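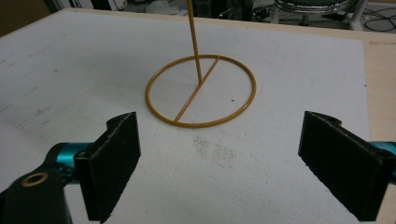

Photo: Bratitz Workshop

The first thing you notice at the Bratitz shared workshop is how gentle everyone is with the wire stand. It weighs next to nothing — a ring, a crossbar and a thin tan rod — and it has become the thing every gripper in the place gets tried on sooner or later. Set it on white foam board, bring the two black fingers up to it, and you learn a lot about your own wrist.

The hand-held tool is called Govik, and it grew out of an older build, Demar, whose jaw was simply too heavy for an evening's work. Members put almost 50 evenings into the new one, beginning in February, and the parts came to 81 dollars, not counting a jar of screws that was already on the shelf. The textured fingers took the longest, and I was told (at some length, over very good coffee) about every version that came before them. Next on the bench is a motor for the wrist.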